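Open day talk, Tavura lab - notes, keep under ten min

Thank Guoqing Cheng first. Then parking, lunch at noon, stay behind the yellow tape.

Why desk stuff? Visitors know a pencil sharpener. They've all spilled one. Say arms do plain jobs all day in July, school groups in the morning, grown ups after. Sharpeners come in all sorts of shapes, crank ones too - the grip has to suit each.
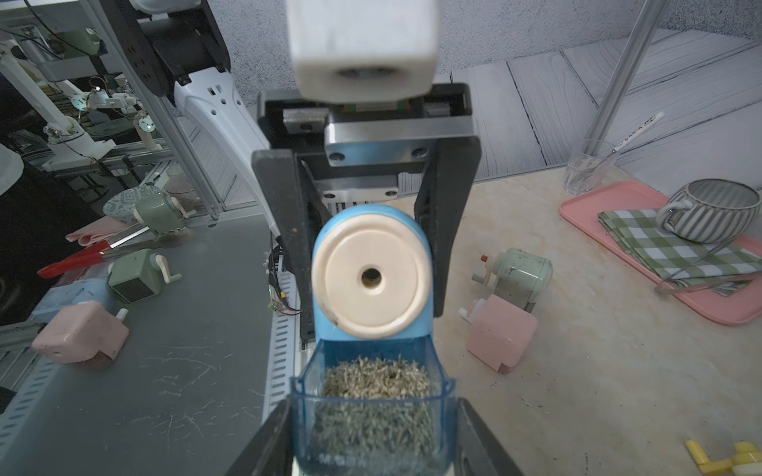

How long does it take to teach the arm a new job? Most of an afternoon for a simple one, plus almost 1000 practice runs spread over the next few weeks.

Then hand over to Pak-hei Chow for the live bit. DON'T talk over him. If the arm stalls, wait, he'll restart it, tell the Sandberg story.

Last - sign up sheet by the door, 114 names last year, want more. Questions untill 3. Mention the stairs.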